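Jodetti Hand Gripper, Two-Finger, with Wrist Camera Mount

Stock code: JD-760
In stock, sent out in 2 working days
Weight: 760 g without camera
Fits: Direro and Kakow wide-angle cameras
Page last updated: April 2023

I've been selling hand-held grippers from this little shop for a while now and the Jodetti is the one I keep reaching for myself, so I'll try to be fair about it, but you can probably tell already which way I lean. It's a two-finger tool you carry round in your hand to record demonstrations, with the camera looking out over the fingers. Squeeze to close, let go to open. If you've used the Asante you'll pick it up in a minute.

What's it like to use?

Comfortable, mostly! The fingers are black, curved and stepped along the inside, and they meet nice and evenly at the tips. I put it next to the Asante and the Kakow for a long run of household jobs (bedding, tea towels, socks, a drawer of cutlery, the dreaded carrier bags) and on soft things the Jodetti was the one I dropped least. The Asante has flat pads, lovely on boxes and mugs, but it slides off thin cotton unless you get a proper fold between the pads first. The Kakow grips harder than either and I did pull a thread on a pillowcase with it. Sorry, pillowcase.

The score for the cloth jobs, for those who like a number: 73 good pick-ups for the Jodetti before I had to stop and retighten anything. I got to 13 with the Kakow and then the left finger started to wobble, though mine was an early one and I'm told the newer screws are better.

Where it's less good is small hard stuff. Coins, no. Teaspoons, yes if they're lying the right way round, otherwise you'll be chasing them across the worktop. For that sort of thing buy the Asante and don't look back.

Camera view

The mount takes either make of camera with the plate supplied. I prefer the Direro lens because it's so wide — you get both fingers, the thing you're after and most of the room behind it, all in one go. It does bend straight lines quite a lot towards the edges and you get a dark ring round the outside, so run your calibration before you start and don't touch the focus afterwards. The Kakow lens is flatter and sharper in the middle but I kept losing the corner of the sheet just when I wanted it.

Daylight from a window is fine with both. The Direro took a bit of fiddling with exposure on pale bedding, and once I'd fixed it by hand and left it alone I had no more bother.
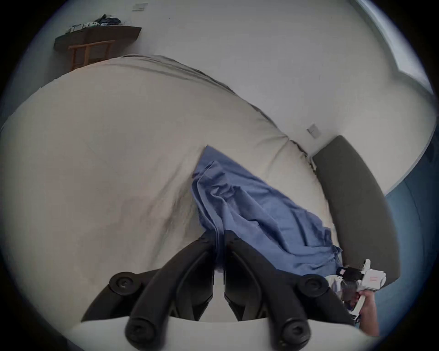
Jodetti fingers at a light blue cloth on the bed, wide lens fitted.

In the box

Gripper with fingers fitted
Camera plate and four screws
Wrist strap
Hex key (a decent one, for once)
Printed set-up sheet

Camera not included. I can fit one for you before it goes out if you add it to the same order, just put a note in the comments box.

Things people ask me

Can you swap the fingers? Yes, they come off with the hex key. Spare fingers are sold in pairs and the Asante ones will not fit, I've tried, please don't force them.

Does it work left-handed? It does. The strap goes on either side. I'm right-handed so I can't tell you how it feels after a whole afternoon, but a left-handed customer bought a second one in November, and I'm taking that as a good sign.

Will it go on an arm? There's an adapter for the Direro arm, listed separately. I've only used it on the bench for an hour or so and it held well. For anything heavier than a towel I'd want to test it longer before I promised you anything.

Returns

Thirty days, unused or lightly tried, in the original box. Fingers that have been glued, sanded or dipped in anything can't come back.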